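Zeltton Pays People to Tidy a Dresser That Isn't There

The town of Aliyu lost its button factory years ago and has been waiting for the next big thing ever since. In November it arrived, on the second floor above a tire shop, and it consists of people putting things into baskets.

Zeltton, a robotics startup, has opened what it calls a teaching room. Operators sit at desks with a hand controller and steer a robot arm through household chores inside a computer simulation. Pick up the small object, move it over the basket, let go. Then the software resets the dresser, moves everything a little, and asks for it again.

"My mother asked what I do, and I said I put things away," said Beca Wynne, who previously managed a shoe store. "She said I never did it at home."

The room has collected 2,877 demonstrations so far. Of those, 373 were thrown out, mostly for what the company's paperwork calls "operator hesitation" and what Wynne calls having a sip of coffee.

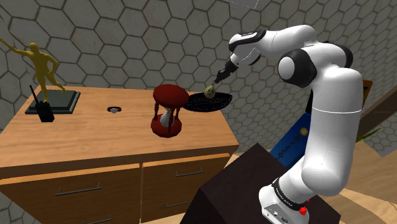 Adaeze Ogunleye, who runs the training program, says the point is to give the arm enough good tries to copy that it can manage a new arrangement by itself. Smooth runs are worth more than fast ones. New hires tend to come in like they are playing a claw machine at the mall, she said, and spend their first shift unlearning it.

They must log 100 clean runs before they are trusted with drawers. Drawers are considered a promotion.

The company has also tried teaching by hand, with a person gripping a real arm and walking it through the motions. Operators liked it better, Ogunleye said, but their shoulders did not, and real objects have to be picked up off the floor by somebody. In the simulation a dropped item costs one click.

Not everyone is sold. Leire Vidal, who owns the tire shop downstairs, went up for a demonstration and watched the trained arm work alone for most of her lunch break. It got the object into the basket on 90 of 100 attempts. "I have a nephew with worse numbers," she said. "I also have a nephew with better numbers, and he works for pizza."

Ogunleye said the misses were useful too. Each one is replayed, and an operator takes over just before the mistake to show the arm what it should have done, a process the staff refer to as backseat driving.

Zeltton plans to add an evening shift, starting at 6 p.m. Applicants need steady hands and a high school diploma. The next task on the schedule is folding a towel, for which the company is already expecting a good deal of hesitation.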